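Dirdale Residents' Help Exchange
Home and Building > Electrical > Dedicated circuits and switchboards

Dedicated circuit for a laundry and workroom at the rear of an older house

Posted by Buckley_Rear_Lane
Status: Open to further replies

I seek guidance on the electrical supply to a room at the rear of our house in Buckley. The room serves as a laundry and a workroom, where clothing is sorted and folded.
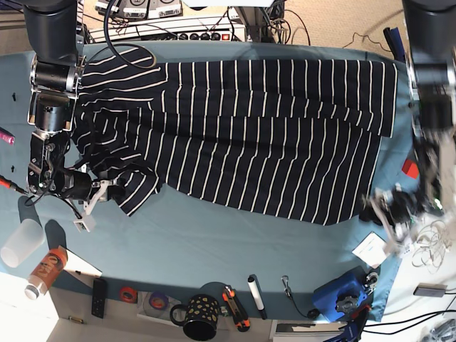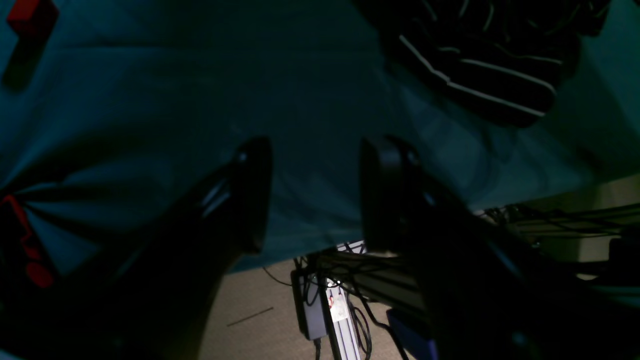
Pinstriped garment on the table covering, and dark teal cloth.

The room is supplied by one power circuit, which it shares with the kitchen. The switchboard is a Nadard enclosure, fitted by a previous owner, and holds a mixture of circuit breakers and older ceramic fuses. The cable run from the switchboard to the room measures 19 metres, most of it through the roof space.

We intend to install a condenser dryer and a steam press in addition to the existing washing machine. At present the breaker trips when the washing machine and the kettle are in use together. One contractor has provided a written quotation of $952 for a dedicated circuit to the room, with one double outlet. A second contractor, Prasico, has advised that the whole switchboard should be replaced before any circuit is added, at a cost of roughly $3,000.

I would be grateful for advice on the following matters. Is it permissible to add a circuit to a switchboard which still contains ceramic fuses? Would one additional circuit be sufficient for the three appliances? I should also like to know what documents ought to be received on completion.

Replies are shown in the order in which they were received.

Dirdale_Home_Wiring_Desk
Marked as helpful by the original poster

The two quotations do not appear to cover the same scope of work and should not be compared on price alone.

A licensed electrician may in many cases add a circuit to an older switchboard, provided that the enclosure has adequate space, is in sound condition and can accommodate the required safety switch (RCD) protection for the new circuit. Whether yours meets those conditions can be determined only by inspection. Some older boards are mounted on panels that contain asbestos, and any drilling or removal must then be managed accordingly. You should ask both contractors to state in writing whether the panel has been assessed.

With regard to load, the answer depends upon the rating plates of the appliances. A steam press and a dryer are both heating appliances, and it is common for their combined demand to exceed the capacity of a single power circuit. Please record the wattage shown on each plate and supply the figures to the contractor before the work is priced. The quotation you describe, with one double outlet, may have been prepared without reference to the press. A second circuit run at the same time generally costs less than one installed at a later date.

The contractor should also confirm that the consumer mains are adequate for the increased maximum demand. This item is frequently omitted from smaller quotations and may add $1,000 or more where an upgrade is required.

On completion you should receive a certificate of compliance or the equivalent document for your state or territory, together with an itemised invoice and a labelled circuit schedule at the switchboard. These should be retained with the property records.

All fixed wiring must be carried out by a licensed electrician. The use of power boards or extension leads to supply the dryer or the press is not recommended in the interim.

Rearlane_Owner
Member

We had the same situation and replaced the board. The tripping stopped. I do not recall the final cost.

Prospect_Body_Corporate
Member

I concur with the first reply. It would also be advisable to have the outlets positioned clear of the laundry tub, as minimum distances apply. Our outlets had to be moved in February for this reason and the wall was patched twice. Please also ask whether making good the plaster is included in either price.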